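From: Kálmán Szilágyi
To: farklow-hands list
Subject: Re: [farklow-hands] how many bottle grasps is enough?
Tuesday, 4:10 pm

Hi Zoltán, hi everyone,

Thanks for such a thoughtful note, and sorry for taking my sweet time with it (the kettle and I have been putting it off together). Two wrist views from our lot, to give you the flavour:
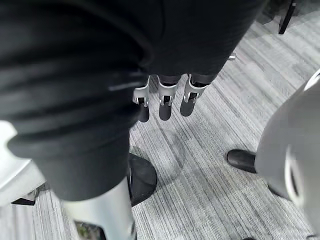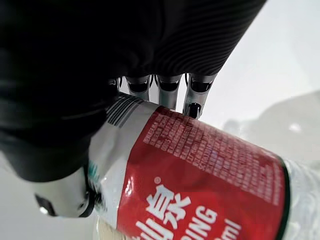
Zoltán Bíró wrote:
> We're at 1,000 demonstrations on the Wolau set and the policy still
> closes too early on anything clear. Do you throw out the stretches
> where the hand is just hanging about between grasps? And does
> Grinden label the thumb separately, or lump it in with the fingers?

On the first question, we used to trim all the idle bits, and I was the one who argued for it, so I'll wear that. The trouble was that our model never learned what "not holding anything" looks like, and it would start squeezing at thin air as soon as the arm moved. We now keep a couple of seconds either side of each grasp and give them their own label. It makes the files bigger and my neighbour in the office grumpier, but the early closing settled down a fair bit.

As for the thumb, yes, separately, and I'd really encourage you to do the same! The fingers hide so much of the bottle from the wrist camera that the thumb is often the best clue you've got. Mazza's annotation tool lets you mark it as "partly hidden" and we use that constantly.

Our current tally is 1,647 episodes, of which 756 are bottles. That's too many bottles, to my mind. I'd sooner have a few hundred fewer and more variety in angle, label colour and how full they are. We have 11 operators now, and each has their own favourite way of picking things up, so please shuffle yours between sessions if you can. I left that far too late and spent most of June untangling it.

Clear plastic is still a headache for us too. If you'd like to swap a batch, I'm happy to send some over once I've tidied the labels, and I'd love to see a few of your early closings in return, the uglier the better.

Cheers,
Kálmán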